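Last updated: October, 4:40 PM

Gripper trial, pump bottle task: arm stops above the pump and won't press
Opened by Fenna Willems, October
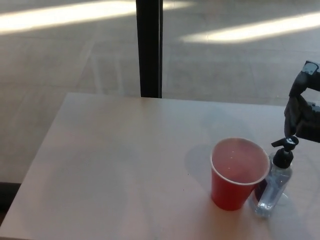 Fingers above the pump head, red cup beside the bottle.

Status: Open, workaround in place
Assigned to: Geert Leemans
Setup: Prondale arm, Pledix soft-finger gripper, head camera

Problem
With the Pledix gripper on, the arm reaches the approach pose over the pump and then holds. No fault on the pendant. After the timeout it backs off and logs "contact not found." The Hoekstra parallel gripper runs the same task on the same table without stopping.

9:15 AM, Fenna Willems
Ran the task 80 times with the Pledix fingers. 75 ended in the timeout. The other five pressed the pump, but off center. Swapped to the Hoekstra and got clean presses right away. Swapped back and the fault returned.

10:05 AM, Geert Leemans
Is the tool offset right? The two grippers are not the same length. Please send the tool file and the controller log.

10:30 AM, Fenna Willems
Attached both. Offset was measured again after the swap and matches the file. Log has 1,485 lines, the hold starts near the end.

11:20 AM, Geert Leemans
Offset is fine. The contact threshold is still the one we set for the Hoekstra. Soft fingers give before the wrist sensor reads enough force, so that explains some of it. It does not explain a hold with the fingers still clear of the pump. Check the depth reading on the bottle. Clear plastic is hard on the camera, and you have sunlight on the floor past the glass.

1:10 PM, Märta Hedlund
I looked at the depth data. The black pump head is patchy and the clear body is mostly missing. The red cup comes through fine. In several runs the planner took the rim of the cup as the nearest surface and set the stop height from that. Moving the cup to the far side of the table cleared most of the holds.

1:45 PM, Fenna Willems
The cup has to stay next to the bottle for the comparison. The Hoekstra runs were done that way.

2:50 PM, Geert Leemans
Then try this, in order:
1. Lower the contact threshold in the Pledix profile only.
2. Mask the cup in the planner so it counts as an obstacle and never as the target surface.
3. Set the press height from the bottle model, not from live depth.

4:25 PM, Fenna Willems
Did all three. No holds so far. Presses still land a little to one side of center. Leaving the ticket open until the full set of 199 runs is done.

We use cookies to keep you signed in and to remember your ticket filters. Accept / Manage settings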